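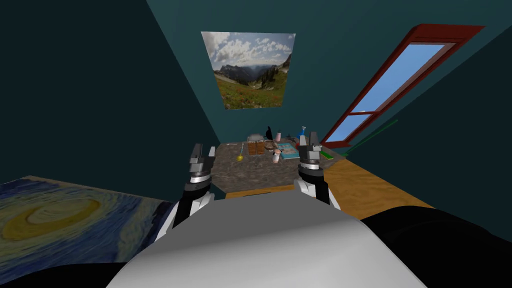

Gruna Sim & Manipulation Group - Cerkeditz lab

Quick one before dinner, I've been promising notes on the two-arm cell for ages and if I don't write them tonight I'll forget the lot.

So. The simulated cell. Two arms on one torso, two-finger grippers, granite-look counter full of household clutter. We run it as the twin of the real one and it needs just as much looking after. More, some weeks.

Start pose first. Both grippers open, fingers up, at about the height of the counter's front edge. Don't start them any higher. I had them higher in the old config and the first move of every run clipped the wrist on the way down - the planner didn't care, the log did. 121 contact warnings before I'd finished my tea.

Then the arm offsets. Left and right are NOT mirror images in the Jidurmont file, whatever the comment at the top says. Somebody flipped a sign on the right shoulder and then fixed it again in a different file. I've pulled both into one place now. If you have a local copy, bin it.

Clutter next. Bowl, bottle, canister, book, spray bottle, the little yellow ball on a stick. The stick thing is the worst by miles. Thin collision shape, tips over if the physics step is too coarse. I went down to a step of 1,000 per second and it behaves. Slower to run, don't care.

Colours and wall pictures are only there for the vision side so leave them alone unless you're doing vision. Same goes for the teal walls. I know they're gloomy.
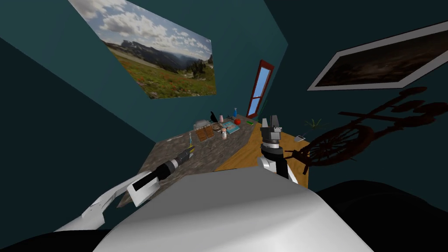

Page last changed: 23/04/2020

Ok, back. The left gripper was the one giving me grief all week. Fingers up by the yellow thing, command says close, and they'd stop at different widths each time. Thought it was friction. Spent most of a day on friction. It was the finger limits - upper and lower swapped on one finger only, so one was doing all the work and the other just sat there lookng useful.

Fix is in the Afridi branch. To check yours:

- load the cell with the counter empty
- open and close the left gripper 4 times, then the right
- compare the finger widths in the log, they should match to the last digit
- put the clutter back and do it again

If the second lot doesn't match, something on the counter is touching a finger. Move the arm back and retry before you go editing anything.

Still to do: the camera gets too much torso in it for my liking, might tilt it up 7 degrees and see who complains. Also the book slides a bit when nothing is near it, no idea why yet. That can wait til May.

Right, the rice is boiling over. More when I've sorted the book.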